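Makport Manipulation Group
About us

Makport Manipulation Group is a research team of 13 people based in Brallton. We study how two-armed robots can be taught tasks that involve opening, holding and placing, using small sets of human demonstrations. The group is led by Beryl Rudd. Bushra Mirani is responsible for learning methods, Renji Yokoyama for control and calibration, and Nhàn Đàm for evaluation. Agnes Baxter handles partner agreements and lab access.

What we work on

Most of our effort goes into one method, which we call Semaan. A policy trained directly on two-arm demonstrations tends to copy the timing of the person who recorded them. If the operator waited before closing the second gripper, the policy waits too, even when the first arm is already in place. Small delays of this kind add up over a long task and are a common source of failed grasps in our logs.

Semaan separates the question of when an arm should move from the question of where it should go. Each demonstration is cut into segments at contact events and gripper commands. One network predicts the motion inside a segment for each arm. A second, much smaller network reads the state of both arms and decides whether either one may start its next segment. The two networks are trained on the same recordings and need no extra labels from the operator.

Our reference task uses a box with a handle and a small cube. One arm has to take hold of the handle while the other picks up the cube. The order is left open during recording, and operators are asked to vary it. Start positions of the cube are drawn from a list before each session. The box is moved less often, as the handle has to stay within reach of the left arm.

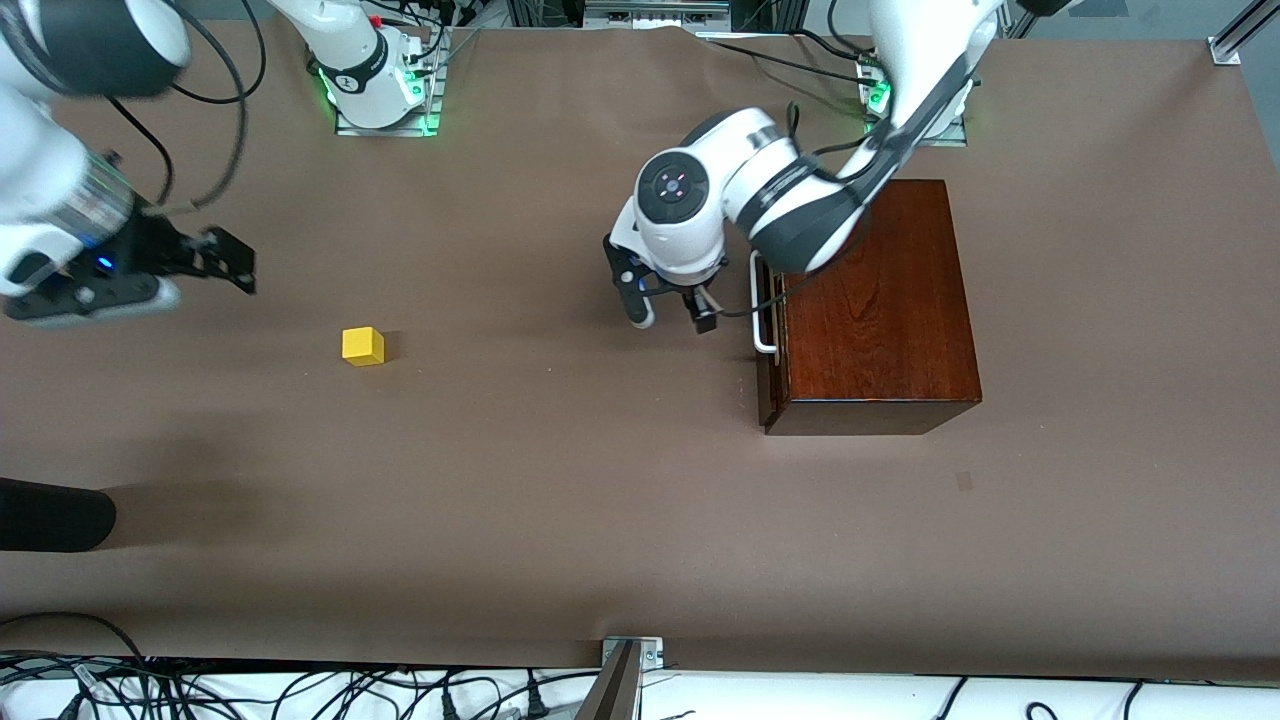 Box-and-cube task on the two-arm cell. Left gripper near the box handle, right gripper open above the table.

Results so far

The current version was trained on 879 demonstrations. In the evaluation closed on 2023-02-26 it completed 88 percent of trials on the reference task with cube positions not used in training. The baseline, a single network trained on the same data with the same number of updates, was tested under identical conditions and finished fewer trials, with most of the difference in the handle grasp. When the baseline missed the handle it usually repeated the closing motion at the same place. Semaan held the arm in its current segment and tried the approach again.

Two limits should be stated. The contact detector is tuned by hand for each gripper, and we have not yet found a setting that carries over between models. The method also assumes that segments can be reordered safely, so tasks in which both arms carry one object are outside its present scope. Renji Yokoyama's work on shared loads, begun in December, addresses the second point.

How we evaluate

Trials are scored by a person who did not train the policy under test. Scoring rules are fixed in writing before the first trial, and a stopped trial counts as a failure whatever the cause. Each policy is trained from 3 random seeds and we report all of them. Arm calibration is checked at the start of every session and the values are stored with the trial logs.

Working with us

Logs, scoring sheets and training settings are kept in Uden, our internal archive, and can be shared with academic partners under a written agreement. Requests should name the task, the arm and gripper models, and the control rate in use. We take visiting students for stays of one term or longer. Applicants should be comfortable with Python and with basic robot kinematics, and should send a short description of past work to the lab office in Brallton, addressed to Agnes Baxter.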